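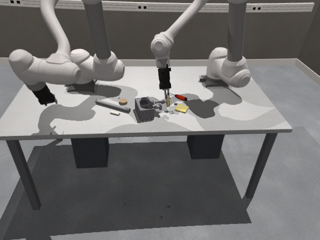

Thalassaemia carrier testing: frequently asked questions

Last reviewed Wednesday, January 12, 2022

What is beta thalassaemia trait?
Beta thalassaemia trait means that a person has one altered copy of the beta globin gene and one usual copy. The altered copy makes less beta globin than it should, or none. The usual copy makes enough for normal life. A person with the trait is also called a carrier.

Is the trait an illness?
No. Most carriers have no symptoms. Some have a mild anaemia that is found by chance on a routine blood count. The trait does not turn into thalassaemia major later in life.

What does the laboratory measure?
Two tests are done on the same sample. The first is a full blood count, which gives the haemoglobin level, the red cell count, the mean cell volume (MCV) and the mean cell haemoglobin (MCH). The second separates the types of haemoglobin and reports each as a percentage. In adults, most of the total is haemoglobin A. A small part is haemoglobin A2, and a smaller part is haemoglobin F.

Which results suggest that I am a carrier?
The usual pattern is a low MCV, a low MCH and a raised haemoglobin A2. A raised A2 with small red cells is normally enough to report beta thalassaemia trait. Haemoglobin F may be slightly raised as well. Results near the limit of the range are sent for DNA testing.

My MCV is low but my A2 is normal. What does that mean?
There are several possible causes. Iron deficiency is the most common. Alpha thalassaemia trait also gives small red cells with a normal A2, and a few forms of beta thalassaemia trait do not raise A2 at all. We ask for a ferritin level first. If ferritin is normal, the requesting doctor may ask for DNA testing of the alpha and beta genes.

Can iron deficiency hide the trait?
It can. Severe iron deficiency may lower haemoglobin A2, so that a carrier's result falls inside the normal range. Where ferritin is low and the trait is still suspected, the test is repeated after the iron level has been corrected. In pregnancy we do not wait. The sample is reported with a comment and the partner is offered testing straight away.

Should I take iron tablets if I have the trait?
Only if a ferritin test shows that you are short of iron. Small red cells in a carrier are caused by the gene change and iron will not alter them. Please show your result to any doctor who offers iron on the strength of a blood count alone.

Do I need to fast?
No. Eat, drink and take your medicines as usual. Tell the clinic if you have had a blood transfusion in the last four months, as donor cells can change the percentages. 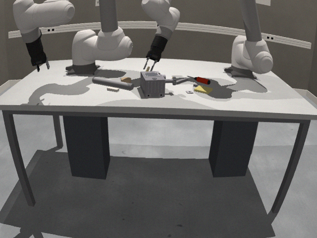
How much blood is taken?
One EDTA tube for the blood count and haemoglobin separation. A second tube is taken if ferritin is requested. DNA testing can normally be done on what is left in the first tube, provided that it has been stored correctly.

Where are samples processed?
Samples from the Brora and Clorer clinics go to the Engelhardt laboratory. The Clorer collection leaves once a day, so a sample taken after it has gone is booked in on the next working day. The date on your report is the date of booking in, and may differ from the date on the tube.

How long do results take?
Blood count and haemoglobin separation: three working days. DNA testing: 18 working days. Samples from pregnant patients and their partners are moved to the front of both queues.

How many samples are tested, and how many are repeated?
From July to the end of December the laboratory received 2,314 carrier samples. Of these, 695 were sent on for a ferritin level and 17 were rejected. The reasons for rejection were clotting, too little blood, or a label that did not match the form.

What happens if my partner and I are both carriers?
If both parents carry beta thalassaemia, each pregnancy has a one in four chance of a child with a serious beta thalassaemia, a one in two chance of a child who is a carrier, and a one in four chance of a child with neither altered gene. The chance is the same in every pregnancy, whatever the result of the previous one. Couples are offered an appointment with Elfriede Lenz, genetic counsellor, at the Brora clinic.

What if my partner carries something else?
Some other haemoglobin variants matter in combination with beta thalassaemia, among them haemoglobin S, haemoglobin E and haemoglobin Lepore. Bring your partner's report to the appointment, even if it is old or from another country. A report that gives only "normal" without percentages will not be accepted and the test will be repeated.

Can children be tested?
Yes, but haemoglobin A2 is hard to interpret in the first year, when haemoglobin F is still falling. Unless there is a medical need, we advise waiting until after the first birthday.

Can I see my result online?
Results are released to the Clanatano patient portal once they have been authorised. DNA reports are sent to the requesting doctor by letter and do not appear on the portal.

Who do I contact about a report?
Questions on the wording or figures in a report should go to Gunther Hellwig at the Engelhardt laboratory, through your doctor. Please quote the laboratory number printed at the top right of the report.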